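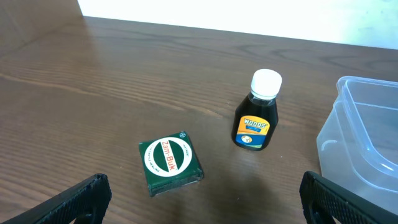 Figure 2. A small tin of Zam-Buk ointment on a wooden tabletop.

Kevser Akgül told us, quite early on, that we were asking people the wrong thing. In her view a household doesn't have a medicine cabinet so much as a set of places where things get put down, and if you ask about the cabinet you will hear about the cabinet and miss most of what the family really uses. We took this to heart, and the second version of the questionnaire owes a great deal to her remark.

4.2 Where home remedies are kept

The first version, mailed to households in Vukau and Flurkari in January, had a single question on storage, with a line for the answer. Of the 2,841 forms we sent out, 2,254 came back, and we remain very grateful for that, as the form was long and the print was small. A good many people wrote only "bathroom" or "kitchen" on the line and moved on. Seventy-one forms had to be set aside for other reasons (see the note on missing pages in section 3), leaving 2,183 for the counts given in this section.

For the second version we dropped the word "medicine" from the storage question altogether. We asked people to think of the last time somebody at home had a scrape, a chapped lip or a stuffy nose, and to tell us what they reached for and where it was. The answers were longer and a good deal livelier - purses, glove compartments, the drawer with the batteries in it, a coat that only comes out in cold weather. Ointments and rubs turned up in far more of these places than tablets did. Several people mentioned owning two or three of the same balm and never being sure which had been opened first.

We also visited 83 homes, all of them in Vukau, and sat down with whoever was willing to talk. These visits usually ran past the hour we had asked for, and tea was often involved. Older respondents tended to name a product by the person who had first used it on them, so that a salve might be "my aunt's" decades after the aunt had stopped buying it. We kept these names in our notes alongside the brand, and we come back to them in section 5, where the matter of who teaches whom is taken up more fully.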